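Thread on sealing bare concrete in a storage area, 6 May 2022. Product is Trulleck, a water-based two-part epoxy sealer.

1/ Clear the floor first. Cardboard left on fresh sealer bonds to it and tears when lifted.

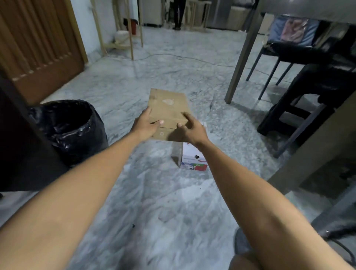
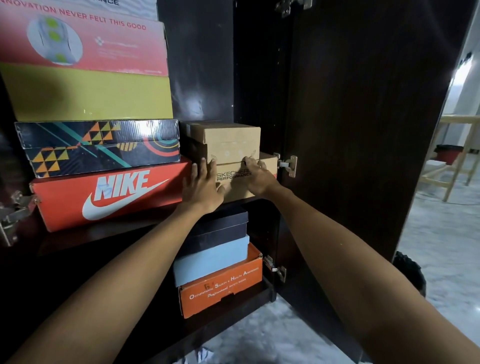

2/ Moisture test before anything else. Tape down a plastic sheet overnight. Condensation under it means wait.

3/ Coverage on troweled concrete: 200 sq ft per gallon, first coat. Second coat went further, 239. Broom finish will use more.

4/ Mix Part B into Part A, never the reverse. Slow drill, no whipping. Air in the mix shows up as pinholes.

5/ Mitali Sivakumar asked about Simidside as a primer. Compatible, but only on old slabs that dust when swept. Skip it on sound concrete.

6/ Light foot traffic next day. Shelving and cartons after a week. Rubber mats after a month, or they stain.

7/ Rinse rollers before the pot life runs out. Cured material does not come off with water.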